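13 June 2021

**Let the library lend tools**

In Fekendale, where I live for six years now, the council has a plan to close the small tool library behind the hall on Curkley Street. The room would become storage for chairs. The saving is 190 dollars each month, mostly for electricity and insurance. I want to write why I believe this is a mistake.

When my family came to this town, we owned two suitcases and a rice cooker. Our first table was from the side of the road and one leg was loose. To fix it I needed a drill, for perhaps four minutes. In the hardware shop the drill with its case cost 226 dollars. My neighbour Mehwish Shaikh took me to the tool library, and I went home with a drill for the price of a coffee. She also told me to bring it back clean, which I did.

The report of the council says that membership is low. It is 389 households, and I do not find this low for a town of our size. The report also says that people can buy cheap tools nowadays. This is true, but I have bought cheap tools. My first screwdriver became round at the tip on the second screw, and it went in the bin. A good one, shared between many houses, will be in use for years.
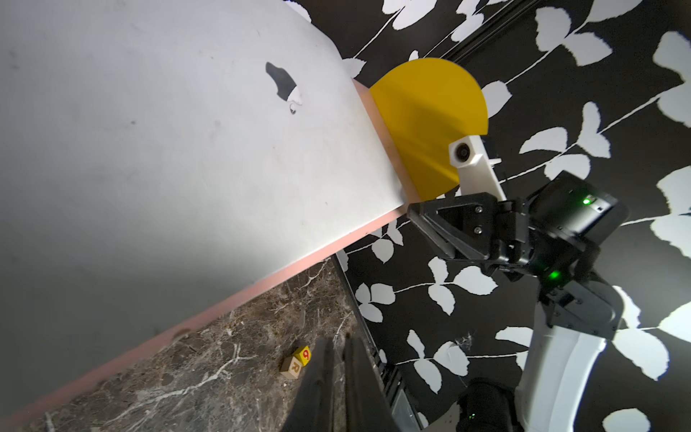 There is another point, and it is harder to put in a report. A person who repairs a thing must look at it closely. My son is fourteen, and he used to believe that a broken drawer is simply finished. Last October he took one apart on the kitchen floor, lost a screw, became angry, found the screw and put the drawer together again. It is a little crooked. He does not want to replace it, and neither do I.

I understand that money is short and the chairs need a place. But the hall has a dry space under the stage which is used for nothing except old Christmas decorations. The chairs could go there, if somebody on the council would like to measure it.

The comment period is open until the end of the month. I have sent my letter already, and I ask other members to send theirs, even if it is only a few lines.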